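Kitchen Chores and Machines: What Can Be Handed Over Yet

Workshop and Kitchen Tips, January 14, 2020

Readers keep asking whether an arm on a bench can take over any of the small jobs covered on this page. The short answer is that a few parts of a few jobs can be handed over, given a fixed layout and a patient owner. The notes below apply to a bench arm with a two-sided gripper.

Wiping a flat surface. Possible. Clear the surface first. The arm follows a set path and does not go back for a dried spot. Use a damp cloth folded to one thickness and clamp it flat.

Sorting dry goods. Possible with rigid containers of one size. Bags slump and are dropped. Decant rice and flour before you start.

Loading a dishwasher. Not yet. Plates overlap, and the lower rack shifts when touched. The Drevus rack insert holds plates at a fixed spacing and helps a little, but a person still has to place the glasses.

Opening a toaster oven. Harder than it looks. A drop-down door swings through an arc, and the hand must follow that arc without pulling the oven off its mark. On a light oven the body slides before the spring gives.

Tips for the oven job:

Put non-slip matting under the feet.

Approach the handle from the side, level with the bar. Coming from above, the fingers strike the control column or the top edge.

Let go before the door is fully down and let it settle.

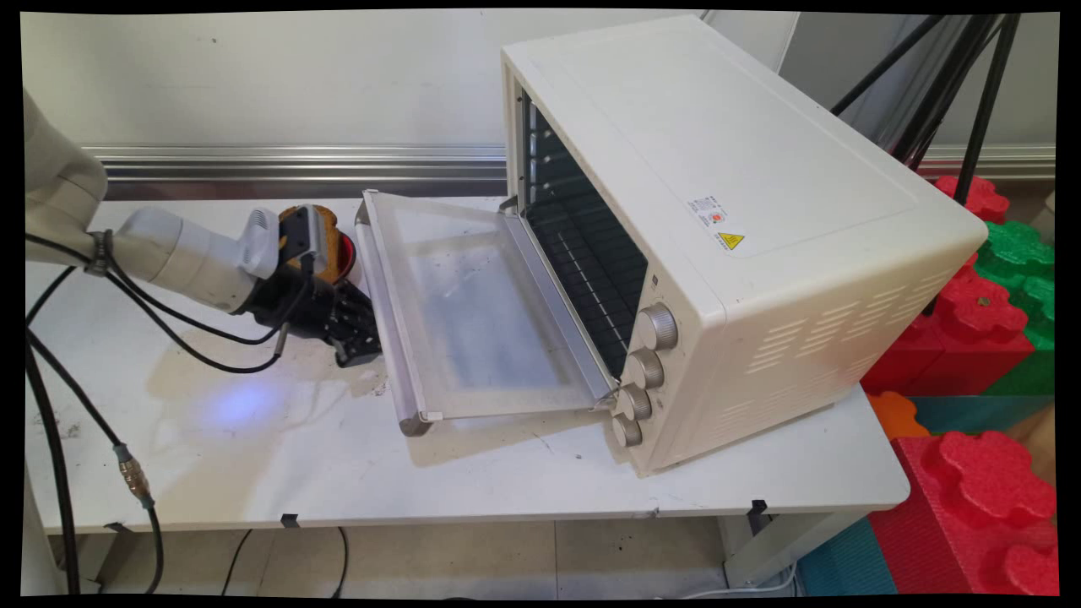 Closing takes a different motion. Push from underneath near the free edge and keep the fingers open. Gripping the bar all the way up twists the wrist at the end of the travel, and the Tirkalum controller will stop with a fault at that point.

Round knobs are the weak spot. Turning one to 70 percent of its range took our arm 7 attempts, and the pointer was still off by 2 marks. Set the knobs by hand and let the arm deal with the door only.

Keep cables tied back from any hot surface, and do not run the oven unattended. Clean the glass when cold, with dish soap and a soft cloth. Grease on the handle makes the fingers slip.

Next in this series: folding towels.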